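Sorting Small Waste with a Learned Grasp Policy
Project report, Sendis course group, Sep 16, 2025

3. Data and training

We recorded 160 demonstrations in August, all by teleoperation. Half of them, 80, were made with paper and the other 80 with thin plastic bags. Each one starts with the item in the gripper or on the floor and ends when the fingers open over the bin. The policy is the small version of Rukach, which we trained without changes.

4. Results

We tested every item type in 32 trials. Paper was easy for the policy. Plastic bags were more difficult — the soft material changes its shape during the whole motion, and the wrist camera often sees only folds.
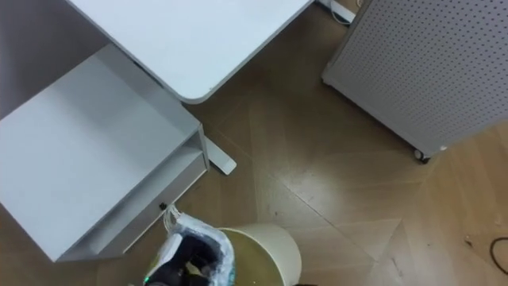
The most common mistake was to open the fingers too early, before the bag was over the rim. A second mistake was that the bag stayed on one finger after the release. We counted both as failures, also when the bag fell in later.

For the next version we want to add a short shaking motion after the release. We also want to repeat the tests with another bin, because now we cannot say if the policy learned the bin or only its place.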